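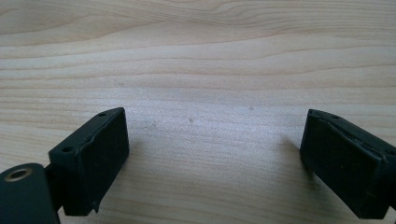

The tabletop, close up.

A year on the number 11

August 31, 2026, by Slow Bus Home

6 min read

I sold the car last summer, mostly out of irritation. It needed a new clutch, the insurance had just gone up, and the man at the garage gave me the look that a vet gives you when he wants to talk in the other room. So I sold it for parts, walked home with the plates in a grocery bag, and told myself I'd take the bus until I found another one. I looked at listings for maybe three weeks. Then I sort of forgot to keep looking, and it's been a year.

I should say that Ollusgate isn't a city where people do this. We have four bus routes, and one of them only runs when school is in. When I mention the bus at work, people offer me rides, very kindly and in a lowered voice, as if I'd had a diagnosis. I've stopped explaining. I say I like it, they say "well, the offer stands," and we go back to talking about lunch.

The route I take is the 11, which starts up by the reservoir, comes down through Hadetti where I live, crosses the river on the old stone bridge, and ends outside the hospital. From my door to the stop is 1,097 steps, or it was on the one morning I bothered to count. (I was early and it was raining and there was nothing else to do with my mind.) The bridge has 1849 carved over the middle arch, and the driver has to swing out wide to get onto it, so everybody leans left together, and the people who've been riding for years do it without looking up from their phones. It took me until Christmas to stop grabbing the pole.

The first few months were not charming, I want to be fair about that. I missed the bus a lot. I'd spent twenty-some years leaving the house when I felt ready, give or take, and the 11 does not care when you feel ready. I'd come around the corner by the laundromat and see its back end going down the hill, and then it was forty minutes until the next one, too short to go home and do anything and too long to stand there pleasantly. I got good at standing there. I read two very fat novels at that stop, a page or five at a time, and one of them I'd been meaning to read since college.

Then there was the fare card. The company switched over to Dostix in the fall, and for a while the readers would beep at you in a tone nobody could interpret. Was that a yes beep or a no beep? The drivers didn't know either. One of them just covered the thing with her hand and waved us all on for most of October, and I think of her fondly. It works fine now, and I have it set to top up on its own, but I still flinch a little at the beep.

Groceries were the big puzzle. With a car you buy food the way you pack for a move, everything at once, and half of it goes soft in the drawer. On the bus you buy what you can carry up the hill. I bought a cart with wheels, hated how it rattled, went back to a backpack, and then in January went back to the cart and apologized to it. I shop three times a week now, small trips, and I throw away almost nothing. I also eat a lot more bread than I used to, thanks to Rosenthal, the bakery right by the bridge stop, where the door is always propped open and the smell gets on the bus before the passengers do. I have gotten off early for the poppy seed rolls more times than I'd like to add up – and then walked the rest of the way, eating them out of the bag, so let's call it even. 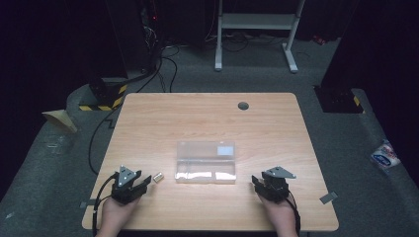 What I didn't expect was how much I'd like knowing people without knowing them. There's a man who gets on at the reservoir with a fishing rod and never, as far as I can tell, with a fish. Two nurses share one pair of earbuds. A teenage boy held the bus for me once by standing in the door with one foot on the curb, looking at the sky like he just happened to have stopped there, and when I got on panting he wouldn't even let me thank him. I don't know any of their names. If one of them is missing for a week I worry, and when they come back with a sunburn I feel a bit silly, and glad.

It has changed the way I see the town too. From the car I knew Ollusgate as a set of lefts and rights. Now I know which houses put their trash out late, and that the yellow one on the slope has been mid-renovation all year, and that there's a pear tree behind the tire place that drops fruit on the sidewalk every September and that you're allowed to take it, because somebody has tied a sign to the fence that says so. Last year I took a bagful. I made a kind of pear butter that came out brown and grainy and tasted wonderful on those rolls, and I've been watching the tree since July this year like I own shares in it.

I do miss some things. I miss singing. I had not realized that the car was the only place I sang, and I've had to move it to the shower, where the acoustics are better but the sessions are shorter. I miss being able to say yes to things across the county on a weeknight. My sister lives out past the last stop, and seeing her now takes planning and a ride from her end, and that's a real cost that she mostly pays. We've worked out a system of longer, rarer visits where I bring the food and stay over on the fold-out. I think we talk more than we did when I could just drop by for half an hour with my keys in my hand, but I do notice that I'm the one who says that and she's the one who drives.

And winter is winter. There was one evening in February when the 11 simply didn't come, and didn't come, and six of us stood under a shelter built for three, until a woman I'd never spoken to started handing around a sleeve of crackers. We walked down the hill together in the end, in the road, holding on to each other's sleeves over the ice. I was cold right through and my boots were ruined and I'd do it again, though maybe with better boots.

People ask about the money, so: yes, it's a lot cheaper. I put $200 a month into a separate account, a little less than I used to spend on gas and insurance, and told myself it was for the next car. In May I used part of it to fix the porch steps. I think I may use the next bit on a proper raincoat, one of the long ones that go past your knees, since the one I have stops right where the water likes to start.

They've posted a new timetable at the stop, starting in September. The morning 11 moves four minutes earlier. I stood and looked at it for a good while with the woman from downstairs, and we agreed it was a terrible idea, and then I went home and reset my alarm.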